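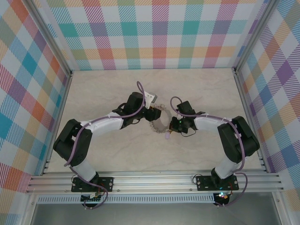
Two arms on the rail, plaid walls behind

From: Melati Santoso
To: Clenodgate list
Subject: Re: Wallpaper paste for the stair hall

Dear Howard and all,

Thank you for the quick answer. I put my reply under your words.

Howard Mapplebeck wrote:
> I would not use ready-mixed paste on old plaster. Brush on a coat of
> thin size first and leave it overnight. How wide is your paper? With
> a large check you lose a lot at every drop.

The paper is 75 centimeters wide and the pattern is a straight match, so I hope the loss is small. I did put size on the long wall last evening. Near the window the plaster still drinks very much, and I think it needs a second coat there.

My bigger problem is the corner at the top of the stairs. It is not straight. Fatima Akande told me to cut the strip a little past the corner and begin the next one with a new plumb line. But then the check will not meet. Is it better to hide this in the darker corner, or behind the door?

I also ask if somebody has 2 rolls of the Lindgren lining paper, the heavy one. The shop in Turnemeck has stopped keeping it, and I can collect any evening in October after 7.

With kind regards,
Melati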